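Up at 5:40 with the letters on my mind, so I may as well write.

Ornov Hall smelled of floor wax and orange peel, same as last July. The letter drive for the Erow school library closed at noon yesterday and the final tally is 572. That is 572 envelopes written by kids in four towns, each asking some grown-up with a checkbook to pay for shelves. I was hoping for two hundred and had bought stamps accordingly. I then bought more stamps. The woman at the post office has started closing her window when she sees my hat.

The whole thing belongs to Maysoun Sabbagh, who is eleven and runs it like a shipping company. She got the idea when the Erow library flooded and the school put the surviving books in a closet, on a sign-up sheet, two to a family. She wrote one letter. Then she wrote to ask why her first letter hadn't been answered, and the second one is the one that got into the paper. I have read it many times. It contains the sentence "I know you are busy but I am also busy."

I signed on in the spring as the adult, meaning I drive and I am over eighteen. My own record in doing good is thin. I gave blood once and fainted in the parking lot. I sponsored a mile of highway and never found out which mile. So I came to this with the usual middle-aged suspicion that somebody would be photographed with a giant check and the closet would stay a closet.

The giant check did come up. Nassar (the tire place, they have been decent) wanted one for their front counter. Maysoun asked how much it cost to print, and when they told her $39 she said she would rather have the $39. They gave her both. The check is now in my garage, where it has proved too wide for the shelf and too stiff for the recycling.

Answers so far: a retired dentist sent enough for a full wall of shelving and a page on how to brush. The Hornari bakery is giving us the last hour of sales every afternoon for a month, so I have eaten a great many sesame rolls out of civic duty. One man wrote back to say that children should be outdoors. Maysoun pinned his up too. She says a reply is a reply.

What got me yesterday was the sorting. Zaid Haddad brought his two boys and a box of rubber bands, and they bundled letters by zip code for most of the morning with hardly a squabble. The younger one reads every envelope aloud, including the return address, in the voice of a man announcing trains. At some point I noticed I had stopped composing the sour little speech I usually have ready for these occasions. I looked for it on the drive home and could only find the part about parking.

I don't want to make too much of this. Shelves are shelves. The roof over them still needs looking at, and the district has promised to look at it with the same energy it has promised everything else. But the first load of lumber is paid for – I saw the receipt – and it was paid for by people who got a letter in crayon and didn't throw it away.

Things to do: call the dentist back, return the hall key, find out whether "shelf brackets, assorted" on the quote means anything. Buy stamps from the other post office.

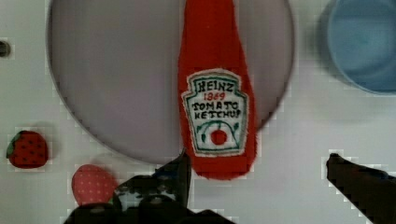

Toy kitchen things on a white tabletop.

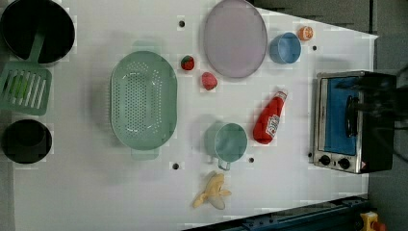 Read some of this over the phone to Maysoun tonight, leaving out the fainting. She told me the dentist's wall should go to the picture books, down low, because little kids can't climb and big kids can ask for a chair. She also said that 572 was fine for a first try, and had I thought about what we'd do for the roof. I said I hadn't. She said she had a draft.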